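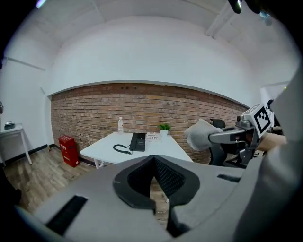
The Fusoris hand-held gripper pair is sold for recording two-handed tasks in ordinary rooms, without a robot on site. One operator holds a gripper in each hand and does the job as they would normally do it. The recording is later used to train a pair of robot arms fitted with the same fingers. Office tidying is a typical use: a white desk, a black telephone with a coiled cord, a bottle of water and a potted plant make up enough of a workspace to start with. The operator can work sitting or standing, and an ordinary desk against a wall is fine provided both hands can reach the back of it.

What is in the kit

Two hand-held grippers, left and right
Two head-view straps, one standard and one large
Marker set for both grippers
Spare finger pads, two pairs
Cables and a charging base
Carry case
Printed setup card

The left and right grippers are handed and cannot be swapped. The side is marked inside the handle.

Fingers and pads

Two finger types are available. The foam-lined jaws have a fine mesh surface and are meant for hard or smooth items such as handsets, bottles and boxed goods. The fabric-covered pads are softer and suit thin or loose items. Either type can go on either hand, and some customers run one of each. Changing a set means undoing two screws and takes a few minutes. Pads are a wearing part. Replace them when the surface goes shiny or starts to lift at the corners.

Cloth is the hardest thing most operators will be asked to handle. A folded cloth should be taken by the fold, with the jaws closed slowly, and lifted clear before the other hand comes in.

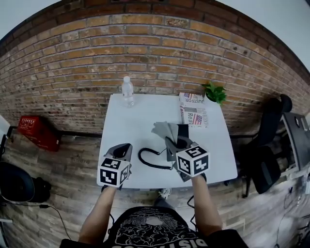 Cord and cable work needs more care. Keep the gripper leads behind the wrist and away from the object being moved, or the two will tangle. A longer lead is listed under accessories for people who work at wide tables.

Markers

Each gripper carries square black-and-white markers so that its position can be followed by the other cameras. Keep them clean and do not write on them. A scratched marker can be replaced separately. Avoid strong sunlight falling straight on the faces – glare is the most common cause of lost tracking in the support requests we receive.

Figures

Recording time per charge: 143 minutes
Maximum jaw opening: 74 mm
Recommended maximum load per hand: 300 g
Minimum time between full charges: 20 minutes

Training and support

A half-day session is included with the first kit bought by any site. Sessions are run by Elsie Tamihana at our Dultstead workshop, or at your own premises for an extra charge. Further operators can be added at the same session if we are told beforehand. Software questions go to Valdemar Kvaran, who also handles export formats and older recordings.

Ordering

Kits are built to order in Tandstead and checked as a pair before dispatch. The Villanueva mounting plate, for fitting the same fingers to a robot arm, is sold separately and is not needed for recording. Kits bought before February use the earlier screw pattern, so please give the serial number when ordering pads or fingers.

Returns are accepted on unused kits in the original case. Finger pads cannot be returned once fitted.

Page last updated 30 September 2020.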